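irndale-openday-demo - README

Status: frozen, no more recording. Last edit Jun 17, 2026
Maintainer: Krum Krasniqi
Second contact (access, passwords): Haris Georgiou

What this is

Recordings from the open day at the Irndale workshop. Visitors came through in small groups, watched the arm work on the table, some had a go at driving it themselves. We left the wrist camera logging the whole time. So this is a demo day set, not a clean benchmark. Please don't train on it and then write to us that the success rate is bad.

Contents

305 episodes total. 212 driven by one of us, the rest by visitors. About 15 seconds each, a few much longer where people stopped to ask things. Wrist view only - the overhead camera was down all morning and we gave up on it after lunch.

Folders:
staff/ - driven by Krum or Haris
visitor/ - driven by guests, with one of us standing by
talk/ - arm parked or nearly, somebody explaining something. Not counted above

Labels are one line of text per episode, typed in between groups, so expect spelling. "sheet", "panel" and "board" all mean the same pale flat thing. Will fix in July maybe.

Table setup

Dark cloth over the bench, flat pale sheet on top, parallel two-finger gripper. The sheet is an old one, scuffed across the face, and we kept it on purpose becuase a fresh one gives the camera nothing to hold on to. It was put back by hand between runs, so start pose is different every time and often at an angle.
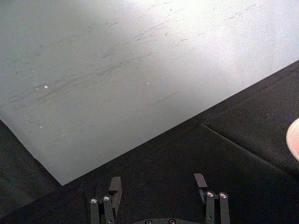

Lighting was whatever the hall had. Glare on the sheet moves with the wrist and in some episodes it blows out a good part of the surface, texture gone completely. Auto exposure was on. Should have been off, we know.

Hands and fingers get into view in both staff/ and visitor/. There is a column hand_visible in the index but it was filled in by skimming, treat it as a hint. No faces that we found. If you find one tell Haris and the episode comes out.

Known problems

- joint log and video drift apart in the long episodes
- gripper width is in raw units, 0 to 1000, no conversion given
- the Masano arm and the Vukčević arm share one index file, check the arm column before you mix them
- timestamps in talk/ are wrong, ignore

Use

Fine for teaching and internal tests at Prultitz and partners. Ask before passing it on. Visitors signed a form at the door, the form covers video but not sound, so audio is stripped every where.

Loader script is in tools/, needs the same environment as the spring set. If it complains about a missing calibration file, copy the one from staff/ - same camera, same mount.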